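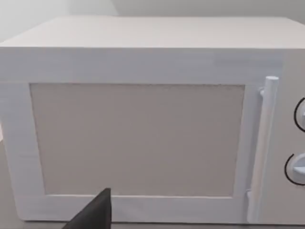
The microwave, item 4.

Pinstead Shared Kitchen and Hall
Minutes of the members' meeting, November
Minutes by Harsh Shukla
4 min read

Present: Ankit Dixit (chair), Harsh Shukla (minutes), Dinesh Upadhyay, Ankit Pathak. Apologies from Ravindra Agarwal, who sent notes on items 3 and 6.

The meeting opened at 7:10 p.m.

1. Minutes of the last meeting
Accepted with one change. The quote for the side gate came from Luvska, not from Jaiswal as written. Harsh to correct the copy in the binder.

2. Matters carried over
The side gate has been rehung and closes without being lifted. The old padlock is still on it. Ankit Pathak has the new one and will fit it before the next lunch.
The letter to the landlord about the downspout was sent. No reply yet. Dinesh will call if there is nothing by the end of the month.
The piano is still in the hall. The school that said it wanted it has gone quiet. Agreed to offer it on the neighborhood board for one more month and then talk about it again.

3. Money
Ravindra's notes were read out. The account stands at $3000 after the insurance payment. Hall rental was slower than last fall, mainly on account of the dance class moving out. Luvska's bill for the gate was $230 and has been paid.
Dinesh asked if the insurance covers the tables when they are lent out. Ravindra thinks it does not. Agreed that tables stay in the building until he has this in writing.
Ankit Dixit asked for receipts to be put in the envelope in the office drawer with a name on the back. Three came in last month with no name, one of them for paint.

4. Kitchen
Several members had asked what can go in the microwave during a shared lunch, when people are lined up. Agreed: one dish at a time, covered, and wipe it out after use. No foil trays. Dinesh will print this on a card and tape it inside the cupboard door, as the last card fell down behind the counter.
Dishes are being left to dry overnight and the morning group then has to put them away before it can start. Agreed that whoever uses the kitchen last dries and puts away its own dishes. Ankit Pathak did not think people would do it after a late event. The chair said to try it until spring.

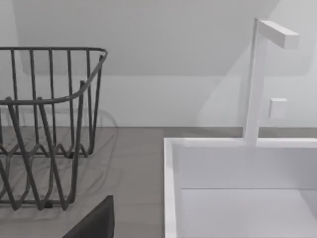 Dish rack, to be emptied by the last group out.

The large soup pot is missing its lid again. Anyone who has it at home is asked to bring it back, no questions.
Nutesora has offered a discount on dry goods if we order twice a year. Ankit Pathak to get a price list. We would need somewhere to keep the rice, and the hall closet is too damp.

5. Winter lunch
To be held in the hall, doors at noon. Seats are limited to 30 at tables. Last year people stood along the wall with plates and it was hard to get past with the coffee.
Menu as last year, with a second vegetable dish in place of the salad. Dinesh will cook the rice on site. Harsh will ask for two people to help set up from 10 a.m. and two to stay after.
A food budget of $800 was proposed to cover the lunch and the two smaller events after it. Proposed by Dinesh Upadhyay, seconded by Ankit Pathak. Carried.
The raffle was discussed at length. Harsh said it takes too long and half the prizes come back the next year. Ankit Dixit said people ask for it. It will be held, with fewer prizes, and drawn before dessert.

6. Hall heating
Ravindra's notes say the front heater is cutting out after an hour. Jaiswal can send someone to look at it but not before the lunch. Dinesh will bring two heaters from home in case. Ankit Dixit reminded everyone that the outlets by the stage are on the same circuit as the kettle, so one heater is to go at the other end.

7. Other business
The bulletin board needs clearing. Notices with no date on them will be taken down.
Ankit Pathak asked whether members could have a second key. Refused for now. There are already two keys we cannot account for.
Thanks were given to the people who raked the front yard.

Next meeting: same time, same room. Ravindra to chair, as Ankit Dixit will be away.

The meeting closed at 8:45 p.m.

Pinstead Shared Kitchen and Hall | Contact the office | Copyright Pinstead members | Back to top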